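Workbench > Robots > Grippers

4 min read

Gripper notes, part whatever. Quick one because I want to get back to it before I lose the settings in my head.

So I've been going back and forth between the Flekon fingers and the Oseo ones for a couple weeks now. Same job both times. Bottles. Grab one, hold it, turn the cap, hand it over, put it down. Sounds dumb. Not dumb. Bottles are slick and round where you don't want round and they squish.

Price first, that's what people email me about. The Flekon set was $1,143 with the mounting plates. Oseo was $2,261 and then shipping put it at $2,299. So double, more or less. Is it twice as good? No. Is it better? Ask me on a good day and I'd say yes.

Flekon: fast to mount, screws are a normal size, thank you. Fingers are stiff. Great on boxes, great on a wood block, lousy on anything that gives a little. I had to drop the closing force way down and then it let go whenever the arm sped up. Found a middle setting eventually. Didn't love it.

Oseo: softer pads, nicer travel, annoying software. The controller wants its own power brick and the cable is too short, so now there's an extention cord across my floor. It also forgets the zero point if you unplug it wrong. Twice I homed it onto the table. Loud.

Cameras. I switched the wrist cams to the little Filine ones in December and haven't regretted it, mostly. Small, light, they run at 30 frames a second without choking the hub. Fixed focus though. Up close things go soft, and small print is hopeless. If you need to read a date code off a package, buy something else. For finding a cap edge or the rim of a bottle they're fine.

Mounting angle matters way more than I figured. First try I had the camera looking too flat and the fingers hid everything I cared about. Tilted it in, reshimmed, tilted again. Now I can get the tips and the object at once, which is the whole point of putting a camera down there.

Arthur is what I call the controller script, by the way, I keep forgetting to explain that. Arthur does the two-arm timing. One gripper closes, waits, the other one closes, waits, first one opens. The waits are where all my trouble is. Too short and both arms pull on the bottle. Too long and I'm standing there eating a sandwich. I've got it at about half a second and it's ok.
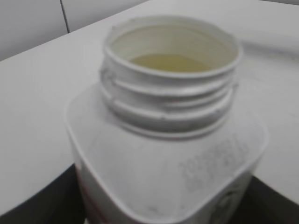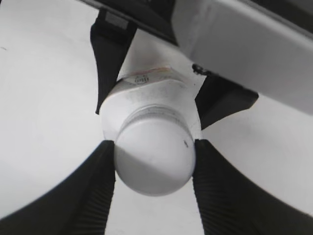 Anyway the waits. I think the right answer is to drop fixed delays completely and have Arthur watch motor current, so it knows a finger is loaded before teh other one opens. Oseo reports current. Flekon sort of does, with a lag. That might settle the whole argument right there.

Next up is cap torque. I've been doing it by feel, a quarter turn, re-grip, a quarter turn, and the re-grip is where it slips. Going to try coarser pads on one side only. If you've run mismatched pads on a two finger gripper tell me how it went, comments are open again.

Also need a longer cable.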